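20 Jul 2021

Glue trials, again. Batch 18 of the Praltex contact adhesive went on the cork offcuts at nine and was meant to be tacky by half past. At eleven it had the grip of warm custard. The tin says "fast-grab", and I suppose it did grab my sleeve.

Kathleen Ní Mhurchú thinks the shelf by the window is cooking it. She has moved the 3 unopened tins to the floor under the sink, where we will all forget them until September.
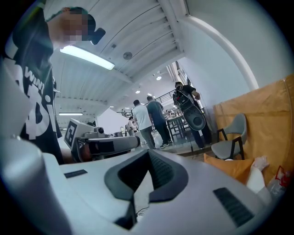

Second go after lunch with thinner coats, both faces, and a proper wait. Held much better. Peel test got to 11 newtons before the cork gave up, so the cork is now the weak part and I can blame Trandton for that instead.

Order 2294 (brushes, the wide ones) still not here. Used a bit of old loyalty card as a spreader. Works better than the brushes did, which I shan't be telling purchasing.

To do: label the tins with date opened. Ring Trandton about denser cork. Find my other sleeve protector.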